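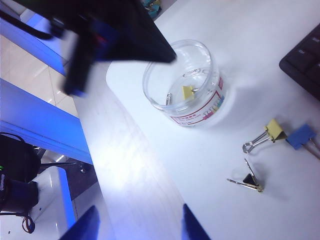 Figure 7.1 Clear plastic jar on a white tabletop, with glare across the surface.

Chapter 7
Rigid Plastic Packaging

7.1 Introduction

Rigid packs hold their shape whether full or empty. The group covers jars, bottles, tubs and trays. Flexible packs, such as pouches and films, are treated in Chapter 8.

A jar is a wide-mouthed container in which the neck is nearly as broad as the body. The wide mouth suits thick or solid contents, which would not pour from a bottle. It also means a larger cap, a longer sealing edge and a greater risk of leaks.

7.2 Choice of material

Three properties are considered first: clarity, stiffness and resistance to the contents. Clear grades show the product but also admit light, which can spoil oils and some dyes. Where shelf life is short this may be accepted.

Wall thickness is set by the load the pack must bear in a stack. In the worked problem at the end of this chapter, the Gultby filling plant stores 1,295 jars to a pallet. Each jar has a nominal volume of 404 ml and must carry a top load of 185 N without lasting change of shape. Students should note that the load on the lowest layer depends on the tray as well as the jar.

7.3 Terms used

Finish: the part of the neck that receives the cap.
Land: the flat upper rim on which the liner seats.
Headspace: the volume left between the contents and the cap.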